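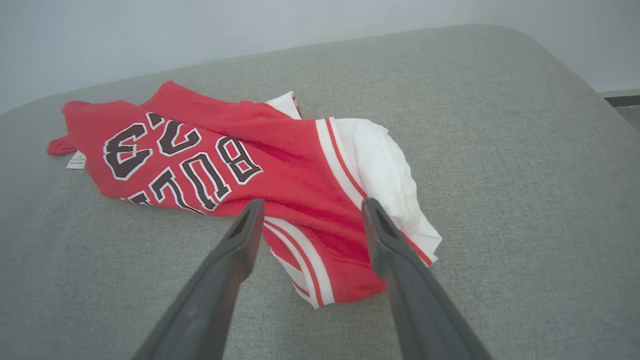 **Hemham rec league gets its gym back, sort of**

13/05/2019

HEMHAM - The Hemham adult basketball league will play its summer season at the old Haller Street gym after all, the parks office confirmed this morning. Sign-up opens tonight at 7. Fee goes up to $47 a player, from $25 last year.

That's the short version. Longer one follows.

The gym has been shut since October, when water came through the roof over the east basket and buckled a good stretch of floor. Teams finished the fall season at the middle school, late tip-offs, no scoreboard, doors locked at 9:30 sharp whether the game was over or not. Winter season was scrapped. A lot of players figured summer would go the same way.

Roof is now patched. Floor is another matter. Contractor Khoury Flooring has replaced the boards on the east end and sanded the rest, but the final coat and the lines are still to do. Parks says the work will be finished before opening night. Opening night has not been set.

"I've been told June. I've been told early June, then mid June, then just June," said Bilal Tarawneh, who runs the league schedule and plays guard for Jurnano Tile, last year's runners up. "I'll print the schedule when I can walk on the floor in sneakers."

Tarawneh said he has heard from most of last year's captains and expects nearly all of them back. One team folded over the winter after losing players to a Saturday league across the river. Its spot is open. Captains who want it should email the parks office and not him, he said, his inbox is full.

**The fee**

The increase has not gone down well. Parks says the extra money goes to referees, who got a raise countywide this spring, and to paying a building attendant, which the league never had to cover before. Teams used to get a key. That ended with the insurance renewal.

Players can split the fee in 2 payments, the first due at sign-up and the second before the third game. Anyone who paid for the canceled winter season gets that money credited. Bring the receipt if you have it. If you don't, the office says it has a list, though a couple of captains told us there names weren't on it when they called last week.

Several players asked at last month's parks meeting why sponsors couldn't cover more of the cost. Sponsors currently pay for jerseys and the end of season cookout and that's it. A parks spokeswoman said sponsor rates would be looked at "for next year." No figure given.

**What changes**

Games move to weeknights only. No Sunday afternoons, the gym is booked for church youth programs through the summer. Three games a night, first tip at 6:15, last one at 8:45. Running clock except for the final two minutes of the second half.

Rosters are capped at 12. Must be 18 by the first game. Last year's rule about living or working in town stays, but it'll be checked this time. A pay stub or utility bill is fine.

Jersey numbers are required front or back, no more tape. Refs will give one warning per team and after that it's a technical. Two teams in the same color is the home team's problem, home team changes. Parks has loaner pinnies but asks that they come back the same night, a whole bag of them went missing last fall.

The playoff format is still being argued over. Tarawneh wants the top four only, and best of 3 for the final. Some captains want everybody in. Vote is at the captains meeting, date to come.

**Parking**

Haller Street lot is half closed while Khoury's crew has its trailers there. Overflow is the library lot after 6. Do not park behind the pharmacy. They tow, and they towed four cars during the fall season, including a referee's.

**Women's league**

Also coming back, same building, same fee, and short on teams. Parks needs at least two more to run a full schedule. If it doesnt get them the plan is a shorter season with each team playing the others three times. Single players can sign up as free agents and will be placed.

Free agents are welcome in the men's league too but there's a waiting list for that already.

**Still not fixed**

The east scoreboard. The west one works. Water fountain in the lobby is off, bring your own. Locker rooms will be open but showers won't, parks says hot water is a "separate project" and has no date for it. Bleachers on one side only until an inspector signs off on the other.

Sign-up is at the parks office on Main, side door, 7 to 9 tonight and again tomorrow same hours. Checks or cash, no cards, the card reader is down. Returning teams hold their spots until Friday noon, then it's first come.

We'll update when there's an opening date.

*Correction: an earlier version of this item had the first tip at 6:30. It is 6:15.*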